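Multiroom audio > Ravn speakers > App and streaming

Thread: Ravn 3.7 update and Undelow direct play - anyone else losing groups?

porchlight_dan
August 18, 2020
Evening everybody. I've been reading this board for a good long while but haven't posted much, so please be gentle if this has been covered. I let the Ravn app update itself over the weekend, mostly for the new button that lets you send music straight from Undelow to the speakers without opening the Ravn app at all. My wife has wanted that for ages and I'll say up front that it's lovely when it works. She picks an album on her phone, taps the little speaker, and the kitchen starts playing.

The trouble is groups. I have 3 speakers (kitchen, dining room and the back porch) and before the update I kept them in one group called Downstairs. If I start Downstairs from Undelow, the kitchen and dining room play fine and the porch drops out after 8 minutes. Same thing every time, I've sat there with the stove timer. If I start the very same group from the Ravn app it will play all evening.

Router is a Preltska, the plain one the cable company handed out. Any ideas before I start unplugging things?

mellotone
Hi Dan, and welcome out of the shadows! You have my sympathy, we had something close to this in January when they were testing the beta. In my case the group was an old one, made back before the app was redesigned, and Undelow seemed to be holding on to some stale idea of which speakers were in it. I deleted the group, closed both apps all the way, made it again under a new name and it's been well behaved ever since.

Use a new name, by the way. I called mine the same thing the first time around and got nowhere.

gus_in_the_attic
I'd leave the groups alone, personally. A drop at the same minute mark every time smells like the router to me. When you play from the Ravn app your phone stays in the conversation and keeps poking the speakers. With direct play the speakers pull the music down by themselves, and some of those Preltska boxes are awfully quick to decide that a device has gone quiet. Look for a setting called multicast something or other, it's under Advanced on mine.

mellotone
Gus, with respect, if it was the router wouldn't all of them drop? He has two that carry on just fine.

gus_in_the_attic
Not if the porch one is hanging off a weaker signal, and porches usually are! But sure, remaking a group takes a minute and costs nothing, so he may as well do yours first.

hollyhock77
Butting in with an opinion nobody asked for, but I wish they had left this alone. I bought into Ravn for the app. I liked having the radio stations and my own ripped CDs and Undelow all in one queue, and now it feels like we're being nudged out the door toward whichever streaming service signs the next deal. The alarm page still can't skip a holiday and yet there was time for this.

Also Dan, I'm on Fevo for streaming and we got nothing at all in 3.7, so count your blessings.

porchlight_dan
Thank you all, that was quick. I remade the group as Supper before I saw Gus's reply, and it got through a whole album on all three, which has me hopeful, but I want to give it a few evenings. I did find the multicast setting as well and I haven't touched it yet. One thing at a time, as my dad used to say when the car wouldn't start.

Holly, I do see your point. I still use the Ravn app for the ball games and I'd be sorry if it went downhill. But for us it was one person who knew how to work the music and one who had to ask, and now there are two who know, so I can't be too grumpy about it. 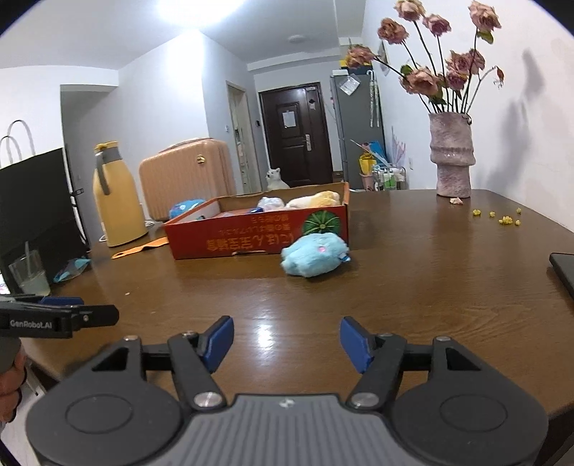 Dining room table, Tuesday night

mellotone
So glad to hear it. Do report back, people are always turning up here from a search and finding threads with no ending.

kettle_and_vinyl
Adding mine to the pile. I have 7 speakers in a long old house and I've had no drops at all from direct play, but the volume is another story. If I change it in Undelow the whole group moves together, and it flattens the balance I'd set room by room. The bedroom ought to be a good deal lower than the living room and last night it very much was not. Has anyone found a way to lock one speaker?

hollyhock77
Room settings, then Volume limit. It's a cap and it won't keep your balance, but it will save your ears at bedtime. I have my daughter's room capped and it has held with the new update.

gus_in_the_attic
Kettle, try nudging it with the buttons on the speaker itself after the group starts. Mine stays where I put it until someone touches the slider in Undelow again. Of course in my house someone always touches the slider.

kettle_and_vinyl
The cap did the trick for the bedroom, thank you Holly. I'd still like proper balance, so I wrote to Ravn support and got a very polite note back with ticket number 155 and a promise to pass it along. If anybody else wants the same thing it might help to write in too - the form is under Help, way down at the bottom.

porchlight_dan
Quick report as promised. Supper held up all last night with the router left as it was, porch included. Gus, I'm keeping your multicast tip on a sticky note by the Preltska just in case. Off to write to support for Kettle's volume balance, as I'd use that as well.

gus_in_the_attic
I'll take a sticky note. I still think it's the router.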